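Unit 3: Counters, Tables and Other Places We Put Things

Notes for the evening section. Read the Giller chapter first if you can stand it.

A kitchen counter is the only piece of furniture most people judge by what they can't see on it. Households keep some 200 objects in the kitchen and swear that half of them live in a drawer. Students who did the Lema exercise last term know how that claim holds up.

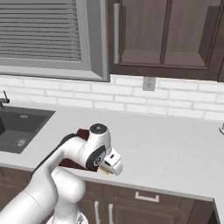 Fig. 2. Pale gray countertop, rendered view.

Light surfaces show coffee. Dark ones show flour, dust and every fingerprint since the Bognár catalog went to print. Pick your enemy and buy the matching sponge. 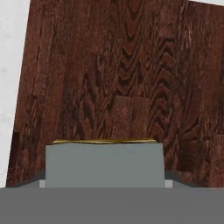
Wood gets forgiven more than stone does. A scratch in stone is damage, while a scratch in a tabletop is "character," at least in the showroom. Sovus charges extra for it.

For next time: draw your own kitchen from memory, then go home and check. Two pages at most. Bring the drawing to room 2425, including the drawer you left out. July students hand theirs in at the desk.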